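Rumotari Table Tasks

README for the student robotics club dataset, Endport
Version of 15 May 2022

Rumotari is a set of short demonstrations of table tasks, recorded by club members with hand-held grippers. It was made as a course project and is meant for training small manipulation policies.

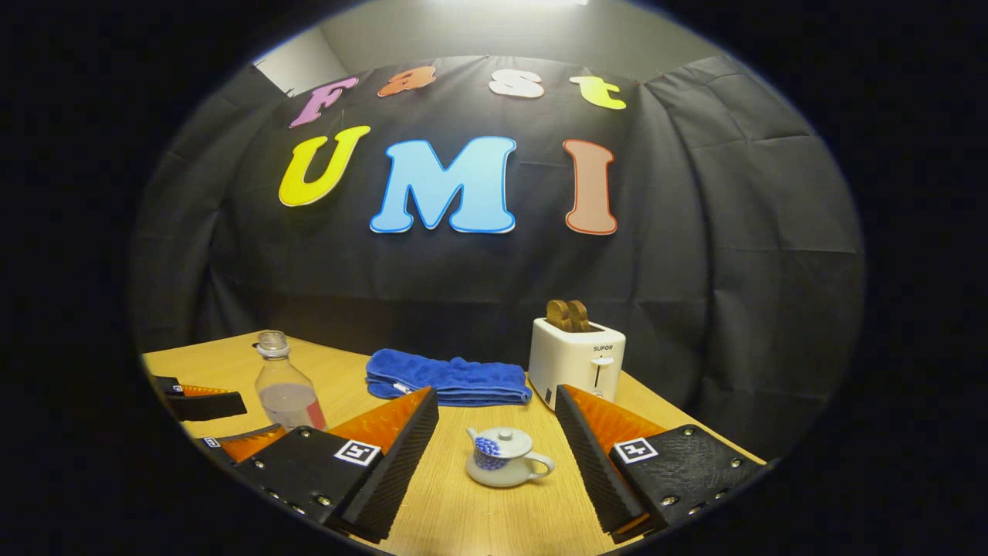 Contents
The release has 81 sessions and nearly 3,000 episodes. Each session folder holds the video, gripper widths and a notes file. Episodes shorter than 3 seconds were removed.

Tasks
Tasks cover the bottle, towel, toaster and teapot. Start positions change between episodes. The notes file lists the task name and which hand was used.

Known problems
Marker detection fails in part of the early sessions. Clear plastic is hard for the baseline. Sessions recorded before November use the old folder names.
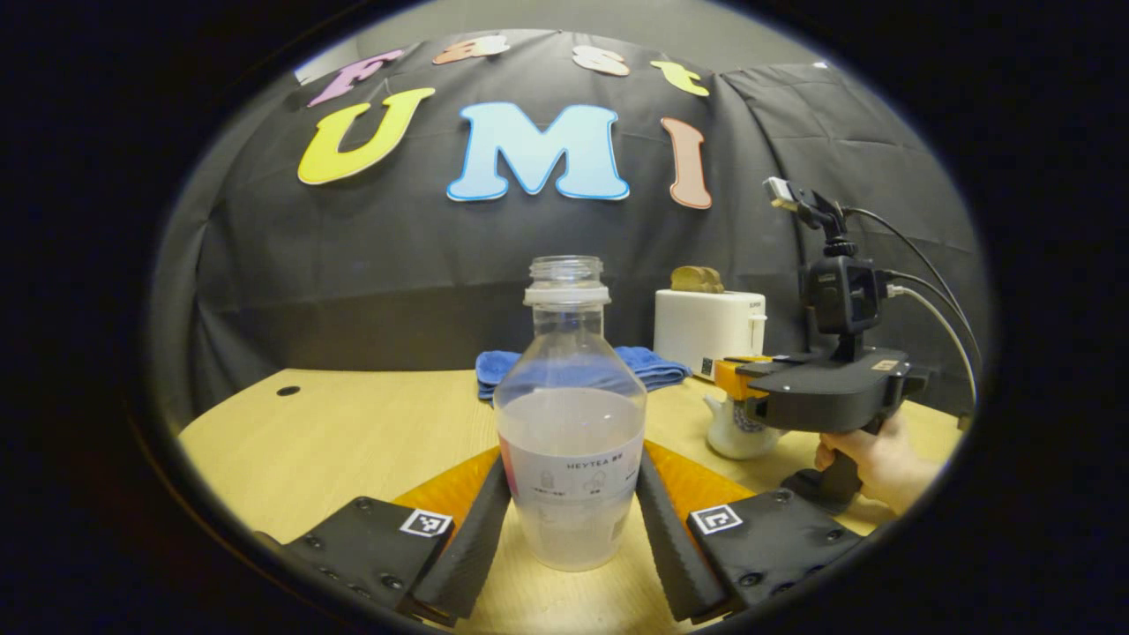 Tiina Saarela
Data lead, Rumotari student project

Using the data
Run the check script before training. Hold out whole sessions for testing. Our baseline was trained on 200 episodes per task.

Contact
Send corrections to Reijo Väisänen, who keeps the session list.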